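List: cell-practice
Subject: Re: Re: Draft rule 16, soft goods and hard fittings
Date: Oct 21, 2024

On the cell-practice list, Vasylenko wrote:

> I have read the draft the Ostden group sent round in May. Rule 16 says the
> operator must "keep fingers clear of the tool while garments are handled".
> That is fine as far as it goes, but it says nothing about the garment. We run
> knitwear and fleece through the Folik cells and most of our stoppages are
> caused by what is sewn on to the cloth. Does anybody have wording for this?
> I would also like to know whether people treat a stoppage as a reason to
> lock off, or only to pause.

We had the same gap at Trolside and wrote a local rule to cover it. I am happy for the Ostden group to take it over as it stands. It has been in use on both our folding cells and has been changed twice, mostly to make it shorter.

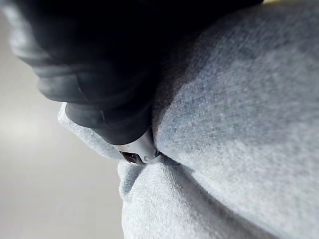

Our rule starts from the fitting and treats the cloth as secondary. Before a garment style is released to a cell, somebody goes over a sample by hand and writes down every hard part on it: zips, clasps, toggles, eyelets, badges. Each one gets a keep-out distance on the style sheet, and the grip points are chosen outside it. Bunched fleece is where this matters most. With grey cloth gathered up in thick folds, a small white and silver fitting can sit right down in the crease, partly covered, and a grip point that looked fine on the flat sample is no use any more. So we ask for the check to be done twice, once flat and once with the garment heaped.

The wording we use is:

"No style shall be released until its hard fittings are listed and the grip points have been checked with the garment flat and with it heaped. If a fitting is found inside the keep-out distance, the cell is to be stopped and the style withdrawn until the sheet is corrected."

On the second question, we lock off. A pause leaves the drives live, and freeing a caught fitting means putting a hand close to the tool. Our average time to lock off, clear and restart is 90 seconds, and the line can stand that.

We also inspect the finger pads every 2000 cycles and after any stoppage involving a hard part. The interval came from our own wear records, so please do not copy it without looking at yours.

I can send the blank style sheet to anyone who wants it. It is one side of paper. Comments on the wording are best sent to the list so that the Ostden group sees them.

Cell safety, Trolside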